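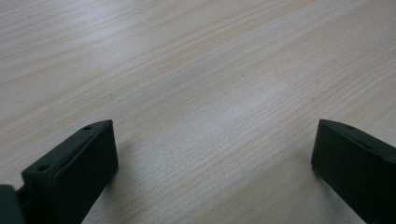 What does the Jovari kit do for a small shop?
It picks up light parts from a table and puts them somewhere else, once a person has shown it how.

Zoi Stamatopoulos read that line aloud from the first page of the sales folder, then turned the page to see if there was more. There was a price list.

"Somewhere else," she said.

"Anywhere within reach," said Iason Kourkoulas. He had driven up from the Skurov office that morning with the kit in two cases and a clean shirt on a hanger. "You hold the gripper, you do the job yourself, and it learns from you. No programming."

"How many times do I do the job?"

"We recommend 600."

Zoi looked at her aunt. Eftychia Kalogeropoulos had run Kyriakidis Hinges for longer than Zoi had been alive, and she had agreed to the demonstration for the same reason she agreed to most things, which was that the man had been polite on the phone. She was eating a pear.

"If I pack 600 hinges," Zoi said, "the hinges are packed."

"The first 600," said Iason. "Think of the next ones."

She did think of them. The shop sent out brass hinges by the boxful, and by May her wrists had started to ache at night. She wasn't against help. She was against the Mondell labeler, which had been going to change their lives too and which now held up one end of a shelf.

"Show me how it closes," she said.

He showed her. The grip was heavier than it looked in the folder. She squeezed and the fingers came together with a small click, let go and they parted again. She did it a few more times over the bare table, because it was easier than answering him.
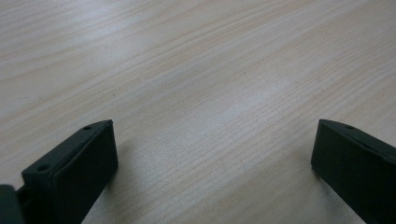
The Jovari gripper over the packing table, fingers open.

"It feels nice, doesn't it?" said Iason.

"It feels like tongs."

"Tongs that remember."

Her aunt laughed at that, and Zoi could see the sale tilting his way. She put the gripper down and went to the page with the numbers on it. The kit was one price. The arm that would do the work afterward was another, and the monthly fee was in a gray box at the bottom, in smaller type. There was a line about support from a person named Kyriaki Zervas, weekdays only.

"What if it drops one?"

"You show it again."

"Who pays me while I'm showing it?"

Iason opened his mouth and looked at Eftychia, who had finished the pear and was wrapping the core in a paper napkin.

"I would," said Eftychia. "I suppose I'd be paying for both of you."

"For a short time," he said.

"How short?"

He said it depended on the part. He said a bakery in the next town had been up and running in 20 days. Zoi asked what the bakery was picking up, and he said lids, and she asked whether lids had two leaves and a loose pin that slid out if you held them upside down. He wrote that down. She had to give him that, he wrote it down properly, and asked her to spell the name of the finish.

"Leave it with us until Monday," Eftychia said. "The tongs only. No arm, no fee, and I'm not signing anything."

"There's usually a deposit."

"Usually," said Eftychia.

He left it. He left the folder too, and the hanger, which Zoi found on the door handle after his car had gone. Her aunt went up front to answer the phone.

Zoi pulled the first crate over with her foot. She picked up the gripper, held it the way he had, and reached in for a hinge. The pin slid out and rolled under the bench. She went down on her knees to look for it, still holding the thing in her other hand, opening and closing it.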